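Paredes Community Kitchen, Vellville
Progress report to the Arnon Fund
February 14, 2019

Where we are

You asked for a report at the halfway point of the grant, and for it to be shorter than the last one. The second request has been taken seriously.

The grant was for turning the back half of the Paredes building into a place where people could buy a cold drink, sit down and be served from a table that had been wiped that day. When we applied, the back half held a piano with no hammers and a great deal of carpet. The carpet has gone. The piano went to a good home, by which I mean a home that said yes.

The room has been open for six weeks. It is used every weekday, by the lunch club, by the English class that overlaps with the lunch club, and by whoever comes in out of the rain. We sell drinks at cost plus a little, and the little goes towards the electricity bill, which has noticed the fridge.

The table

Our application promised "a hard-wearing communal surface". We bought a table. It is white and rectangular, and big enough that two groups can use it without having to become friends.

White was a mistake or a triumph, depending on who is holding the cloth. Every ring and crumb shows, so the table gets wiped far more often than the old brown one ever did. The old one may have been filthy for years and we would have been none the wiser. I have put this down under hygiene outcomes.

Cloths are the part of the budget I underestimated. We asked you for money for a table and a fridge and quite forgot that somebody would want to wipe one and polish the other. We now have a colour system: light green for the table, blue for the kitchen, and anything grey was once one of the others and should be retired. The rule is that a green cloth is rinsed, folded and hung up at the end of each session. The folding remains at an early stage of development.
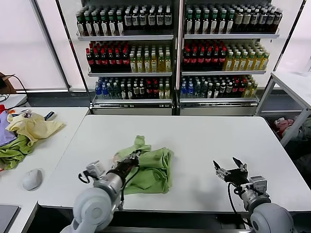
The drinks fridge

The double glass-doored fridge was the largest single item in the grant and is the thing visitors remark on first. It replaced a domestic fridge whose door had to be held shut with a chair. Having doors you can see through has done more for the electricity bill than any notice we ever put up, as people now make up their minds before they open it.

Stocking it has produced more debate than the constitution did. The position at present is that bottles are kept in blocks by cap colour. Green and black caps go along the top. Red caps sit in the middle with the yellow drinks beside them. The bottom shelves are officially for water and in practice for everything that didn't fit, so you will find blue, green, black and red caps down there in a spirit of compromise. A proposal to arrange the whole thing alphabetically was heard with courtesy.

Sales have been better than forecast. We expected to sell 54 bottles in a good week and have passed 100 in each of the last three. Water sells fastest, followed by whatever was delivered most recently. The dark bottles on the top shelf move slowly and I would not order so many again, though I am told they look well from the door.

Our supplier is Vullutus, who deliver early and stack the crates exactly where the door opens. We have spoken to them. They now stack the crates slightly to one side of where the door opens, and we are calling that progress.

Closing down at the end of the day

This was the weak spot in my last report, and you were right to pick it out. People are happy to open a room up – there is tea involved – and much less happy to shut one. We have dropped the long checklist, which ran to two sides and was mostly used for writing phone messages on. The new one has six lines:

Clear the table.
Wipe it, including the far end.
Fill the gaps on the shelves from the crates.
Turn bottles so the labels face out.
Rinse and fold the cloth.
Lights.

On a fair reading, we manage five of these most evenings. The table is cleared and wiped, the shelves are well filled by morning, and the lights have been left on only once. I check when I come in, and the first thing I look at is the table.

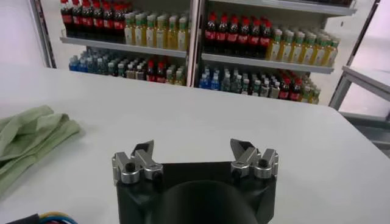 The cloth is the outstanding item. It tends to end the day crumpled up on the table it has just cleaned, and I have considered moving the hook closer. At the moment the hook is by the sink, and the sink is evidently regarded as being abroad. A second hook costs very little and will come out of our own funds.

Money

The fridge, the table and the removal of the carpet are all paid for. There is 2000 pounds left of the grant, held for the second phase, and none of it has been spent on biscuits, whatever you may have heard from the lunch club. Receipts are attached in date order, apart from the one that went through the wash, for which Vullutus have promised a copy.

What comes next

Between now and June we plan to:

Paint the wall by the door, which still shows the outline of the piano.
Buy proper chairs, the present ones being on loan from the hall upstairs and increasingly missed.
Put a price list up where people can read it without leaning across somebody's lunch.
Cut back the order for the top shelf and give the space to water.

I would also like to ask whether the leftover carpet money could go towards a bottle return bin. The empties currently live in the crates, which means the crates are full when Vullutus come to collect them, and the conversation in the doorway starts all over again. I can send a quote if you are willing to look at one.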